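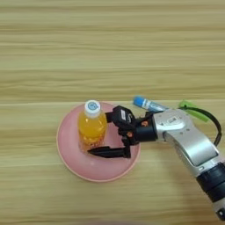
Dong-hyun Yeo at Juhl lent me a Kavamine arm kit in May, and I've had it on the bench long enough to say something useful. Short thread.

1/ What you get: the arm, a two-finger gripper, one power supply and the Nurard software on a stick. Setup took me 14 minutes from opening the box, and most of that was clamps.

2/ Teaching it a job is simple. You move the arm by hand, press save at each point, then play it back. My test job is a bottle and a plate, plus a few small things to sort. Nurard keeps up to 400 saved points, far more than I need.

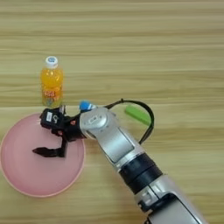
Fingers open, bottle just behind the plate.

3/ I ran 314 pick-and-place moves over the loan and dropped 12. Most of the drops were my own saved points being a bit too high. The manual is thin on this — it gives one page to grip height and six to the warranty. 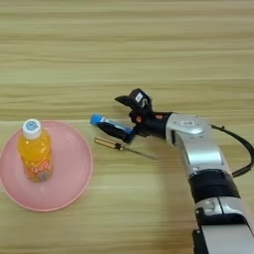 Can you run it without a laptop plugged in?
Once a job is saved, the arm will play it from the button on the base. You need the laptop again to change anything.

4/ Dislikes. The fan is loud in a small room, and the cable sticks out further than I'd want near a wall. The stop button is also on a short lead, so think about where you'll sit.
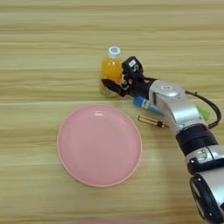 5/ Support comes from the Dundcombe office and they answer the phone before 5pm. I rang twice. One fix worked, the other is waiting on an update.

6/ Would I buy one? For a school or a small workshop, yes. For anything that runs all day I'd ask Juhl for a longer loan first.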